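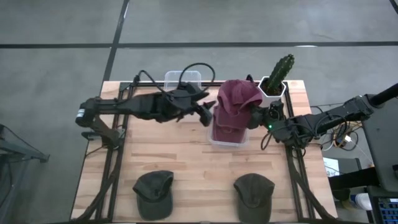
Grirow Street Clothing Swap and Library of Things
Minutes, planning meeting, October
Start 6:40 pm, back room, Abreu Hall. Quorum yes.

1. Last minutes
Accepted. One fix: the van hire was for the Fliltside run, not Furkmont. Changed in the file copy.

2. Swap date and hours
Long talk. Saturday-type crowd vs. evening crowd, went back and forth. Settled on an afternoon, doors 1 pm, close 4 pm. Set up from 11. Hall wants us out by 5 with the floor swept, they were firm on that after the spring one.
Kids' stuff to open at same time as everything else. The early half hour for families was confusing last time and people stood in the hallway annoyed.
Agreed.

3. Tokens
Spring swap gave out 108 tokens and got back far fewer. Most are in coat pockets by now. Options: paper tickets, hand stamp, no tokens at all.
No tokens got some support but a couple of people remember the year one family left with nine bags. Paper tickets then, one per item brought, max 33 per household. Different color from the raffle ones please.
Coats count as 2. Shoes count as 1 a pair. Argument about whether a baby bundle is one item, left at one.

4. Sorting and drop off
Drop off points same as before: Abreu Hall front desk, Furkmont laundromat, and the Fliltside school office if they say yes. Still no answer from school, email again, then phone.
Nothing stained, no underwear, no single socks. Sign needs to be bigger. Somebody left a bag of curtains at the laundromat in August and it's still there.
Clear bins for sorting instead of the black sacks. You can see what's in them and they don't tear. Labels on the short side, not on the lid, lids get swapped around.

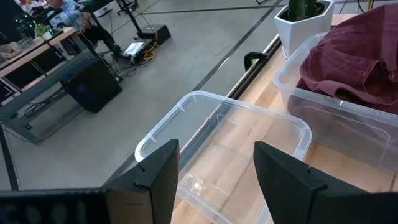
Clear bins, one empty and one with a maroon garment in it.

Need more of the middle size. Price check before next meeting, try the restaurant supply place in Grirow first. Budget line has room.
Sizes: adult racks by size, not by type. Was tried the other way and people gave up. Kids by age on tables.

5. Leftovers
Last time leftovers filled the hallway closet for 3 weeks and the hall complained in writing. This time everything goes same day. Furkmont shelter will take coats, blankets and mens shoes only. Rest to the textile bank on Fliltside Road.
Need two cars or one van. Van preferred. Ask Furkmont garage if they'll do same rate.
Nothing goes back in the closet. Nothing. To be written on the closet.

6. Mending table
Liked by everyone last time, line was too long. Two machines this time plus a hand sewing corner. Buttons, hems and small holes only. No zippers!! Zippers ate the whole afternoon.
Thread running low, esp. navy and black. Button jar is fine.
Extension cord needs replaced, plug is cracked. Hall will not lend theirs.

7. Library of Things
Carpet cleaner back, missing the small brush. Deposit held until brush turns up.
Pressure washer out, overdue 2 weeks, reminder sent. Second reminder then a call.
Somebody offered a canopy tent. Where would it live. Deferred untill we know the folded size.
Late fee stays as is.

8. Money
Balance read out, no questions. Hall rent goes up in January, new figure to come. Coffee cash box was short again, small amount, will use a list.

9. Any other business
- Posters: same design, change the date and time, take off the old phone number
- Heating in the hall comes on late, ask them for noon
- Parking on Abreu side only, the bakery complained
- Request for a costume rack. Yes, one rack, near the door

Actions
School email and call: before next meeting
Bin prices: same
Van quote: end of month
Posters up: two weeks ahead of swap
Extension cord, thread: whoever is at the hardware store first, keep reciept

Closed 8:15 pm. Next one same room, same time, bring the key for the side door.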